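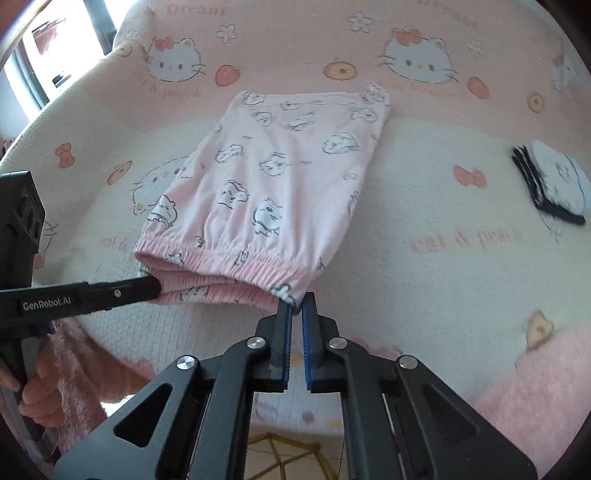 Nicanor Ulloa asks why the Grultis reunion special runs 77 minutes when every regular episode of the show ran 44. Short thread on the running order, for those who follow these things.

1/ The special was cut from a single studio session. The first 12 minutes are recap. All of it is old footage, mostly from season two, and the captions have been redone in the new typeface.

2/ The reunion proper starts with Tedesco alone on the couch. The other five cast members come on one at a time, in the order they left the show. The host sticks to this even when it puts the two exes next to each other.

3/ Continuity: Tedesco's water glass is full, then half empty, then full again during the apology. At least two takes were joined there. The audio under the join is clean, so the line itself was probably not changed.
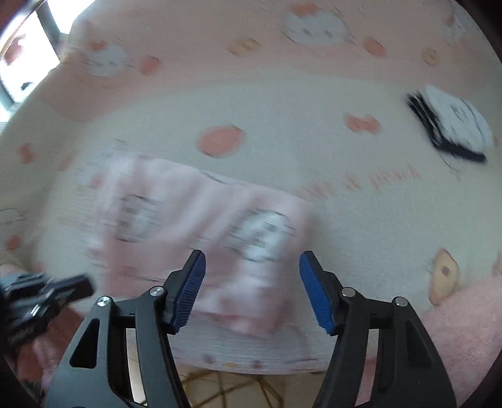

Jaws open, blue ribbed pads.

4/ The viewer poll. 3,056 votes were shown on screen, with 1,017 for "bring back the original house." With four options on the ballot, that was enough for second place. The host called it "a huge majority." It is one third.

5/ The poll was open only during the December broadcast. Anyone watching the next morning saw the same prompt to vote, with a closed link behind it. The streaming version still has the prompt.

6/ The feud over the Stodon trip gets four minutes. Both sides repeat what they said in season three. The one new item is that the villa was booked for ten nights and the cast stayed six.

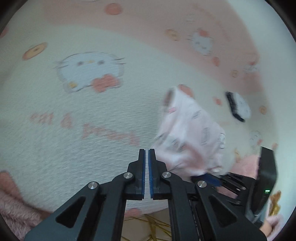 Alfie Rowbotham replies that the studio audience was 200 people and the applause sounds like a lot more. Agreed. The same whistle is audible after the first entrance and after the last, which points to a loop.

7/ Dolell, the production company, has not confirmed a new season. The end card says "to be continued," but the season three finale carried the same card.

8/ Corrections welcome. Please give a timecode and say whether you have the broadcast or the streaming cut. They drift apart by nine seconds after the second break.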